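Notebook, bench 2 (gray felt top)
Saturday, October 5, 2019

Carried over from the September pages: decide on one fruit, one bowl and one rack for the tabletop kitchen set, and stop swapping them. The Grovby list has been open too long and every swap means new measurements. Today was for settling the bowl and the fruit and for getting the rack position written down somewhere other than on a scrap of tape.

Surface first. The gray felt-like top stays. The bare top was tried in September and fruit wandered on it after a light touch. On the felt an apple set down stem side down stays where it is put, provided the stem is short. Long stems make it lean, and a leaning apple creeps. Trim to flush with the shoulder before use. Pears were dropped from the list for the same reason and are not coming back.

Bowl. The large round one in pale mint green is the choice. Points for it: wide mouth, rounded rim, smooth light interior that shows dirt at once. Point against: the interior and a white plate are close enough in tone that under the flat ceiling light they are hard to tell apart in a quick look from across the room. Acceptable. The faint rings on the inner wall are useful as a height reference when judging how deep a thing has settled. The smaller bowl from the Nollmont box goes back on the shelf, too light, slides when bumped.

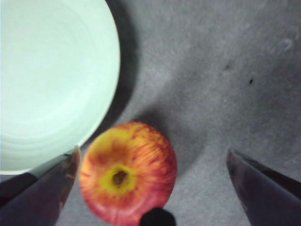 Apple variety matters less than size. Red and yellow streaked ones are easiest to orient because the striping runs out from the center and the calyx end is obvious. All-green ones are harder to turn the same way twice. Rule for the bench: calyx up unless the sheet says otherwise. Write it on the sheet if it does.

Weighing. The kitchen scale reads in grams and was checked against the 100 g brass weight before and after. It read 100 both times, so no correction. Full bag as delivered came to 3,161 g, bag included. Did not tare the bag. Do that next time and enter it here, otherwise the number is only good for comparing with the delivery slip.

Storage. Fruit goes in the lower drawer of the refrigerator overnight and comes out in the morning well ahead of use. Cold apples sweat on the felt and leave a dark ring that takes a while to go. Any apple with a soft spot larger than a thumbnail goes to compost the same day. Anything that has been on the bench is not for eating — this was agreed in September and apparently needs repeating.

Rack. Long low black plastic one, flat base with a row of upright dividers, taller bracket at each end. It stands lengthwise directly in front of the wall. Tried it turned end-on to the wall in the morning and gave that up, as it takes most of the depth of the table and leaves no place for the bowl. Lengthwise is the position of record.

Two things to watch with the rack:

The hooked prongs are the part that does the work. A plate dropped in without being seated behind a hook will lean on its neighbor and look fine until the next one goes in. Push down until the edge meets the base.

The base is light. Loading from one end first lets the other end lift. Load from the middle outward. Considered rubber feet from the Cokach assortment, but they raise the base and the plates then sit too high to match the earlier notes. Left as is.

The wall outlets stay clear. No cord across the tabletop to reach them. If the lamp is needed it runs from the floor strip.
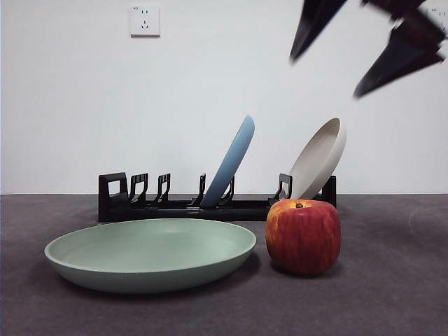 Thoroddsen Workshop — Household Objects Group — bench notes

Cleaning. Felt: dry brush, long strokes in one direction, then the lint roller. No spray. Water with a drop of dish soap on a cloth for apple juice, blot, leave overnight with the fan on low. Rack: warm water, bottle brush between the dividers, shake out, dry upright. The openings in the prongs hold water longer than expected and drip on the felt if the rack is put back too soon. Bowl: ordinary wash, no scouring pad, the glossy finish on the old one was ruined that way.

Brushed the felt at noon and again at close. Nap is starting to flatten toward the front edge. Turn the sheet end for end before replacing it; it should be good for over 3 more months at the present rate.

Open items:

Tare weight of the delivery bag.
Second rack of the same model as a spare, if Grovby still has it. Do not accept the version with the drip tray, the base is a different height.
Pencil marks for the rack corners are too faint under the lamp. Redo with thread stitched into the felt, light gray.
Revise the object sheet: strike pears, strike the small bowl, add "calyx up" to the apple line.

Closed at the usual time. Fruit back in the drawer, sheet updated in pencil only, ink copy to follow when the tare is in.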